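Section 4. Hanging and Fitting the Backdrop Curtain

This section applies to the Brundanby tabletop curtain set, in the narrow and wide versions. Read it through before unpacking the rail. Two persons are required for steps 5 to 9.

4.1 Before you begin

Confirm that the following items are present. If an item is missing, do not begin the installation. Contact the Plallodmont service desk and quote the set number printed on the inside flap of the carton.

Rail, in two halves
Joining sleeve with two set screws
Wall brackets with cover caps
Gliders, packed in a paper envelope
End stops
Fabric panel, folded
Hex key

The following are not supplied: drill, level, pencil, stepladder, wall anchors suited to your wall, and a steam iron.

CAUTION: The anchors must match the wall material. Hollow walls require spreading anchors. Do not rely on screws driven directly into plasterboard.

4.2 Preparing the fabric

1. Unfold the panel on a clean surface and leave it flat overnight if time allows.

2. Check the heading tape along its full length. The pockets must face away from the table.

3. Press the panel on the reverse side with the iron at the medium setting. Keep the iron off the heading tape, which shrinks under direct heat.

4. Let the fabric cool completely before handling it. Fabric that is moved while warm takes new creases easily.

Note: The panel may be washed before first use. Allow for slight shrinkage and do not trim the lower hem until the panel has been washed and dried once.

4.3 Mounting the rail

5. Mark the height of the rail on the wall. The distance from the rail to the tabletop must equal the drop of the panel less 19 mm, so that the hem falls just behind the table edge and does not bunch on the surface.

6. Hold the first bracket at the mark and drill. Fit the anchor, then the bracket, and tighten by hand only.

7. Use the level to transfer the height to the remaining bracket positions. Do not measure up from the floor or down from the ceiling, as either may slope.

8. Slide the two halves of the rail into the joining sleeve until they meet. Tighten both set screws with the hex key. The groove must run smoothly across the joint. If a glider catches when passed over it, loosen the screws, realign the halves, and tighten again.

9. Lift the rail into the brackets, starting at one end. Each bracket closes with a click. Tighten the bracket screws fully and fit the cover caps.

CAUTION: Do not hang from the rail, lean a ladder against it, or use it to carry lamps. The rail is rated for the supplied panel only.

4.4 Hanging the panel

10. Insert the gliders into the pockets of the heading tape at even spacing. The wide version takes 22 gliders. The narrow version takes fewer, and the remainder should be kept as spares.

11. Feed the gliders into the open end of the rail one at a time, keeping the panel supported over one arm.

12. Fit the end stops and draw the panel across to its full width.

13. Push the table toward the wall until its rear edge touches the fabric lightly. The lower part of the panel should hang behind the table and move freely when touched.

Some vertical folding is normal and depends on how far the panel is drawn out. A flat appearance is obtained by pulling the outermost gliders hard against the end stops. Where soft folds are preferred, move each end stop inward by a hand's width.
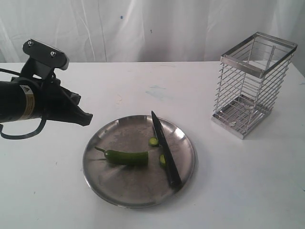 Mirta Lucero wrote to the service desk that her panel hung well on the first day but had drawn up at one corner by the end of the week, and she asked whether the weight tape should have been sewn in before hanging. The tape may be added at any time. It is threaded through the lower hem from the side opening and secured with a few stitches at each end. In rooms with heating below the table, the tape is recommended from the start.

4.5 Adjusting the drop

14. Let the panel hang for two days before making any adjustment to its length.

15. If the hem is too low, raise the gliders to the upper row of pockets. Work from the center outward.

16. If the hem is too high, lower the gliders to the bottom row. Should this be insufficient, the brackets must be moved. Do not pull on the fabric in order to lengthen it.

17. If one side hangs lower than the other, check the rail with the level first. An uneven hem is more often caused by the rail than by the panel.

4.6 Care

Shake or brush the panel monthly. A soft clothes brush used from top to bottom is sufficient. Small marks should be treated with a damp white cloth and mild soap, working from the outside of the mark inward. Colored cloths may transfer dye to light fabrics.

Remove the gliders before washing. Wash the panel separately in cool water and hang it back on the rail while slightly damp, with a window open where possible.

Do not use bleach. Do not tumble dry.

4.7 Spare parts

Gliders and end stops are ordered under part number 2118. Brackets from the earlier Skalholm rail do not fit this set, although they are similar in appearance. The Frota joining sleeve may be used as a replacement where the original has been lost.

Requests for panels in other lengths should be addressed to Emanuel Rusu at the Plallodmont service desk, stating the rail width, the required drop, and whether weight tape is to be fitted. Special lengths are cut to order and cannot be returned.

Continue to Section 5 for fitting the side returns.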